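**Rutkowska bets on a smaller sort of factory**

Tavinov has wanted a big employer since the glassworks shut, and in October it may get a medium one. Rutkowska, the motor maker, plans to spend up to 200 million euros on a plant by the ring road, next to a shop selling discount sofas. The mayor has already been photographed in three different hard hats.

The company promises 462 jobs. Its rival Nerkis promised more in Flandari, then opened with 53 and a very nice canteen, so people here have learned to wait for the bus timetable to change before they believe anything.

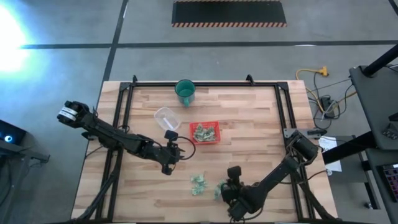 İlker Kocabaş, who runs the investment office from two rooms above a bank, would rather talk about what the jobs are. Assembly work pays badly in Tavinov and he knows it. Grants tend to go to whatever looks like the future, and two black robot arms fixed either side of a wooden table look more like it than a payroll does. He wants wages written into the land deal, with 15 years before the site can be sold on.

Rutkowska's lawyers have offered seven. The sofa shop, meanwhile, has put up its rent - or rather its landlord has.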